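Bokell publishes method for teaching block stacking from short demonstrations

Jun 8, 2023 — Bokell, the manipulation research group of the automation firm Pesteck, has released a technical report and accompanying code for Turnier, a training method for robot arms that carry out tasks with several dependent steps. The report covers the block transfer task, in which an arm must take a tower apart and rebuild it on another mat using a third mat as a holding place. The blocks differ in size, and a larger block may not be placed on a smaller one.

The task is familiar from puzzle books and from early work on computer planning, where the correct order of moves can be worked out in a fraction of a second. The difficulty for a physical arm lies elsewhere. Each move depends on the one before it having been carried out accurately, and a block set down a few millimetres off centre may not matter until two or three moves later, when something has to rest on top of it. Small errors build up, and a policy trained only on clean demonstrations has no record of what to do about them.

Turnier deals with this by splitting control between two learned parts. The first looks at the table from a fixed camera and proposes the next move as a pair of places: where to pick, and where to put. The second carries out that single move and is trained without any knowledge of the wider task. After every placement the first part looks again and proposes a new move from what it sees. It keeps no list of moves already made.

The training set for the second part consists of 700 recorded single moves, collected by operators driving the arm by hand. Operators were asked to vary the starting position of the gripper and to include untidy placements. The first part was trained on 80 full runs of the task, each cut into its separate moves and labelled with the mat the block left and the mat it was put on. No simulation data was used for either part.

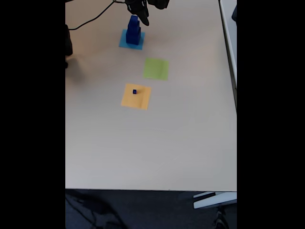 Mat positions were changed between runs. In earlier tests at Bokell the mats were taped to fixed points, and the trained policy learned the points and ignored the mats. It performed well until one mat was shifted by the width of a block, after which it continued to place blocks at the old position. The mats used for the present work are plain coloured paper and are set down by hand with no attempt to square them to the table. The policy is told which colour is the goal at the start of a run and must find it for itself.

Block colour was handled in the opposite way. Using blocks of a single colour means that the first part must tell them apart by size and by their place in the stack. The group had previously given each block its own colour, which made the task easier to learn but produced a policy that failed when the colours were swapped. The report includes results for both settings so that other groups can compare.

The standard test uses 3 mats and is counted as passed only when the full tower stands on the goal mat with the gripper clear of it. A run is stopped if a block leaves the table, if the arm makes a move that breaks the size rule, or if 8 minutes have passed. Partial towers receive no credit in the main results, although they are listed separately in an appendix together with the move at which each run ended.

Turnier was compared with a single policy trained end to end on the same full runs. The single policy usually made the opening moves correctly and then lost track, most often by returning a block to the mat it had just left. Turnier showed this fault less often. Its remaining failures fall mainly into two groups. In the first, the gripper touches the tower while reaching for the top block and shifts the blocks under it. In the second, the smallest block is hidden from the camera by the arm when the next move is being chosen. A short pause with the arm drawn back removes most failures of the second kind, at the cost of a longer run.

The group also tested recovery. A person moved one block to a different mat part way through a run, always leaving the table in a state from which the task could still be finished. As the method chooses each move from the current view, no special handling was added for these trials. It resumed correctly in most cases. Where it did not, the cause was usually a block left partly over the edge of a mat, which the first part had not been trained to assign to any mat.

The report sets out several limits. All tests were run on one type of arm with one type of gripper, under steady indoor lighting. The blocks are rigid and have flat faces. The labelling of full runs was done by hand and took longer than the recording itself — a cost that would grow quickly for tasks with more steps. The authors make no claim that the method would carry over to soft or irregular parts without further data.

Work on the labelling step is under way with Kuzmenko, a supplier of annotation software, and is aimed at marking the start and end of each move from the gripper signal alone. Early results suggest that this works for clean grasps and is less reliable where an operator has opened and closed the gripper more than once on the same block. A follow-up note will be issued when the comparison with hand labels is complete.

Pesteck expects to use parts of the method in its own kitting cells, where items of different sizes have to be placed in trays in a set order. No product date has been fixed. The choice of next move in those cells will remain with a conventional planner for the time being, and only the part that carries out single moves is being considered for use on site.

The technical report, the training code and the recorded moves are available from the Bokell pages of the Pesteck website. The recordings are supplied with camera views, joint positions and gripper state, all on a common clock. Use for research and teaching is free of charge. Commercial use requires a written licence.

About Bokell

Bokell is the manipulation research group of Pesteck. It works on learned control for robot arms, with an interest in tasks that need several steps in a fixed order.

About Pesteck

Pesteck designs and builds handling and kitting equipment for light manufacturing.

Press enquiries should be sent through the contact form on the Pesteck website, marked "Turnier". Technical questions on the code and recordings are handled through the issue page of the code repository.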